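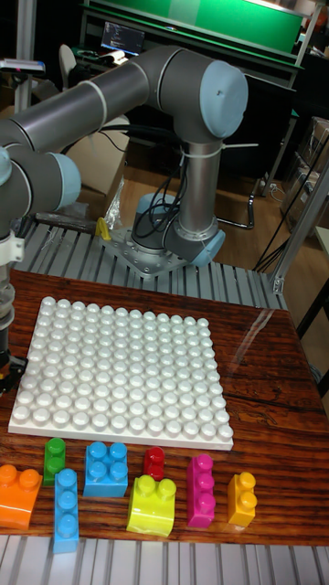

The case for the Prarville bus change, looked at slowly

The leaflet came through most doors last week and it is a cheerful thing, all green arrows. From June the 20 will stop running through Prarville and will turn round at Salladholm instead, where passengers "connect seamlessly" with the new 108. I have been catching buses here long enough to be wary of the word seamlessly.

As it stands, the 20 takes you from the top of Prarville to the hospital without getting off. Under the new plan you take the 108 to Salladholm, cross the road and wait. The leaflet gives the wait as "typically short". It doesn't give it in minutes, and when I rang to ask I was told the timetable was still being finished. The change had been announced by then, so somebody must have had a timetable in mind.

Tedach, the firm running both routes, says the plan rests on a survey of 3000 passengers. I asked for the survey. What I got was a one-page summary, and on it the figure for people who answered the question about Prarville is 218. The other answers come from along the whole network, most of it places that keep their direct bus and would naturally be quite happy. The question itself was whether people would like "a more frequent and reliable service". I would have ticked yes to that too.

Some of it may well work. The 108 is meant to run later in the evening, and anyone who has stood outside the Mihăilă bakery after the last 20 has gone will be glad of that, if it happens. We were promised later buses the last time the routes were redrawn, and got them for one winter.

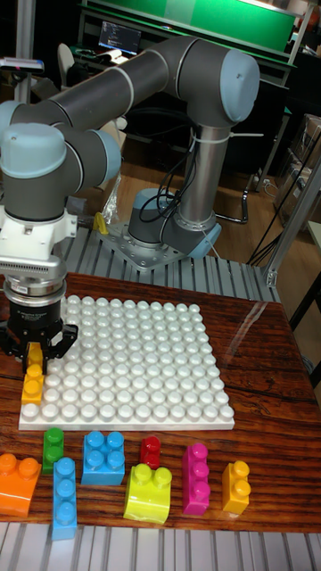
One reader, Salladholm born and bred by her own account, wrote in to say that I was being unfair, that the 20 is late precisely because it crawls up through Prarville, and that people at her end have put up with it for years so that a handful of us can stay in our seats. She would take a short bus that turns up over a long one that doesn't.

Fair enough, and I have printed it. But the 20 is late mostly at the hospital roundabout, and the new route still goes through the roundabout. If Tedach has figures showing that the delay starts on our hill, they weren't in the summary – nor was anything on what happens to a through ticket when you change.

Comments on the plan can be left at the Salladholm ticket office or posted to Tedach. Ask for the waiting time in minutes, and ask what happens if the 108 is late and the 20 has left.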